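Home | Contents | Chapters | Workbook | Errata | Contact
Filed under: Shop Robotics > Part Two: Your First Build
Last updated: September 13, 2024

Chapter 4
Teaching by Hand: Building a Wrist-View Gripper

By now you have a bench, a working power supply and (I hope!) a healthy respect for small screws. In Chapter 3 we made a single motor go where we told it to go. In this chapter we make something far more fun: a hand-held gripper with a camera on it, which you carry around the room yourself and use to pick things up. The camera records what the gripper sees while you work. Later, in Chapter 6, the arm will learn from those recordings.

I love this part of the course. The first time I held one of these I spent a whole evening picking up everything in the kitchen, and I still have the clips. Most of them are terrible. I learned more from the terrible ones than from any manual on my shelf.

The design we follow is called Tekum. It grew out of a shared workshop in Vindthorpe, where Danuta Makowska had been running an evening build group and wanted a project that people could finish without a mill or a lathe. Her first version had 62 parts. The one you are going to build has 53, and you can print or cut nearly all of them at home. If you have access to a shop like hers, go and use it. You will find better clamps there than you own, and somebody at the next bench who has already made your mistake.

What you will need before you start

Read this whole chapter once before you cut anything. Then lay out the parts from the kit list in Appendix B and check them against the drawing. The finger pads are the one place where I would spend a little more money: cheap foam tears at the corners and you will be gluing it again in a week. Bogdan Tomaszewski, who drew the figures for this book, uses strips from an old wetsuit, and they have outlasted mine by a wide margin.

The trigger spring can be nearly anything you have in a drawer, as long as you can squeeze it 60 times in a row without your hand aching. Try it. If your hand aches, find a weaker spring.

Words you will meet

Wrist view: the picture from a camera fixed close behind the fingers, so that it moves and tilts with them.

Episode: one recording of one small job, from start to finish. Keep them short. Mine run 33 seconds on a good day.

Handover: a job where a person and the gripper both touch the same object, and one lets go while the other keeps hold.

Occlusion: something getting in front of the thing you want to see. In wrist view this is usually a hand.

Why wrist view feels odd at first

A camera on a tripod gives you a steady room with a floor at the bottom. A camera on the gripper gives you no such promise. Turn your wrist and the windows lean over. Point the fingers up and you are filming the ceiling. New builders often see this and start taking the mount apart, sure that they put it on crooked. Leave it alone for now! The view is supposed to travel with the fingers, and you will get used to reading it faster than you expect.

Handovers are where it gets really interesting. The other person's hand comes in very close, big and dark if they wear a glove, and it can hide most of what they are holding. You have to get used to working out an object from a rim, a curve or a bit of color - and the software has to do the same. Start with things that are one strong color and have a simple shape. Save the clear plastic cups for Chapter 7, where they will give you plenty of trouble.

Look at the next picture for a minute before you read on. Find the window first and use it to work out how far the view has tilted. Then find the edge of the yellow object and follow it up until the glove covers it. Sketch in your notebook how you think the rest of that edge might run. There are several good guesses, so compare yours with a partner's if you have one - the places where your sketches disagree are the places where the view simply doesn't tell you enough. 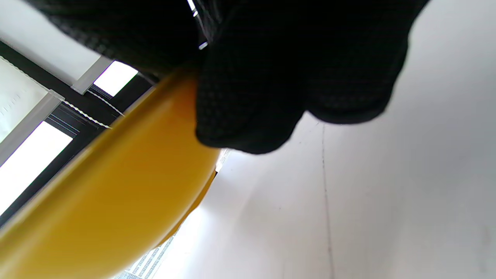
4.1 Fitting the Camera Mount

Start with the bracket marked C in your kit and the two short screws. Set the bracket on the back plate with the slot facing the fingers, and put both screws in loosely before you tighten either one.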